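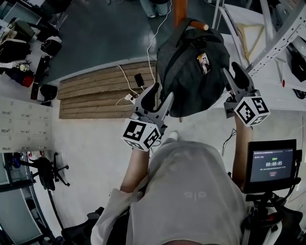
Corinne Haslund
Research Associate, Department of Information Studies, Mastell College

Figure 1. Dark gray backpack with black straps and a small orange-and-white tag at the front zipper pocket.

3.2 Color terms and secondary features in lost property records

The Sesesside ferry office records each found item in a single free-text field. Claims are entered by the owner through a separate web form, and a clerk compares the two by hand. We took all bag records entered in March, 222 in total, and coded every word that referred to color, size, closure, or an attached object. Of these records, 98 concerned backpacks. The remainder were handbags, shopping bags, and suitcases, and they are treated in Section 3.3.

Color was the first term given in most backpack records, but it was also the term on which clerk and owner most often disagreed. Disagreement was highest for dark neutral shades. A bag such as the one in Figure 1 could be entered as gray, dark gray, charcoal, or black, depending on the light at the counter and on whether the writer gave more weight to the body of the bag or to the straps. The matching software supplied by Leiva treats these as four separate values. A claim for a black bag therefore does not return a record for a charcoal one unless the clerk widens the search.

Attached objects behaved differently. Tags, key rings, and ribbons were mentioned in 21 of the backpack records. In 17 of those, the owner's claim named the same object, usually with the same color words. Small bright items seem to be described more consistently than the large dark surfaces they hang from, a result in line with the pilot study at the Skakia bus depot. We note, however, that the Skakia forms asked directly for "anything attached to the bag," and the Sesesside forms did not. The two sets of records should not be pooled.

Two limits apply to the coding. First, the clerks were not asked how long they had looked at each bag, and short entries may reflect a busy counter more than a plain item. Second, brand names were removed before coding. This was done to protect owners, but it also took out the one term that some clerks used in place of a color or a size.

For the matching test in Section 4, dark gray, charcoal, and black were merged into a single value, while plain gray was kept apart. Attached objects were given a field of their own, with color and object type stored separately. Records with no attached object were left blank in that field and were not counted as mismatches.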